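# The Arm Over the Yellow Shelves

I joined the Pudon shop for the table saw. I've touched it exactly once. What got me was the arm, which we call Korow, and the big dumb wonderful idea of having it put our shelves in order while we build other stuff.

The first five grips we tried were awful (I made two of them, so I get to say that). Hard plastic, no give, and everything came out of them sideways. Now we're on black fingers and I'm much happier!
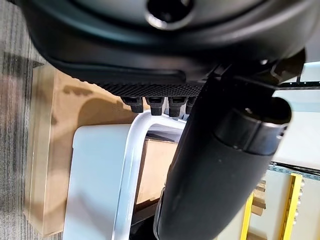
Cardboard is still my favorite thing to practice on. It's cheap, it dents instead of breaking, and when a pick goes wrong you just square up the box and go again. I spent most of May on boxes and bins before I let myself try anything with legs.

Legs are hard, it's true. A padded thing on a thin metal frame has a hundred places to grab and most of them are bad – the pad squishes, the tubes twist, and one rubber foot always wants to catch on a shelf beam.

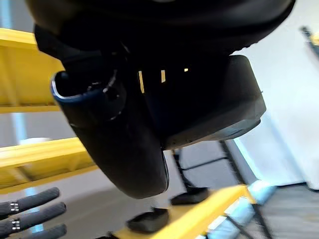

*From the Jundumar Robot Club pages*

So we slowed way down. I cut the approach speed in half, then in half again, and stood there with my thumb on the stop button like a nervous parent at a pool. My clubmates went for tacos. I didn't blame them.

The wiring took me two weekends, by the way, and I'd do it differently now: longer cable, more slack at the wrist, and labels on both ends before anything gets zip-tied.
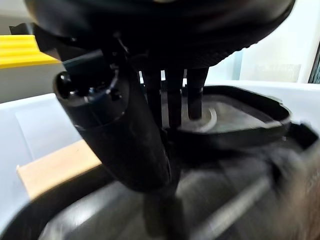

## What I'd buy first

Get the stop button before you get the arm. After that, spend on the wrist mount and go cheap on the fingers, as you'll be remaking those all year anyway.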